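3. How We Learned to Read a Pattern
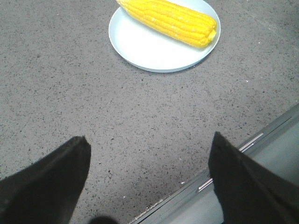 Figure 3. An ear of yellow corn on a round white plate, on a speckled gray countertop.

I should say up front that I'm a knitter first, so my notes lean toward knitting even where the group was mostly doing crochet. Nuala Noonan and I sat in with the Ultatstead circle from January on, and what we wanted to know was simple: when a pattern says "work as set," what do people do with their hands?

Quite a lot of different things! Kieran Corrigan read every row out loud before he touched the yarn. Tonantzin Cortés copied the chart onto squared paper and crossed off rows in pencil (she let me keep two of the sheets, which I loved). The others mostly looked at the row below and went from there — and when I asked how they knew where they were, they'd hold the piece up and show me the stitches.

We gave everyone the same shawl border, the Madigan, once as written rows and once as a chart. Three of the four newer members asked for the chart back when we took it away. The written version has that awkward repeat in the middle, with brackets inside brackets, and I got lost in it myself, so I can't blame them.

Abbreviations were a bigger headache than I'd expected. Eimear Mulligan learned from older booklets and kept reading "sl" as slip purlwise, while our sheet meant knitwise. Her edge came out flatter than mine, and I've since switched to doing it her way.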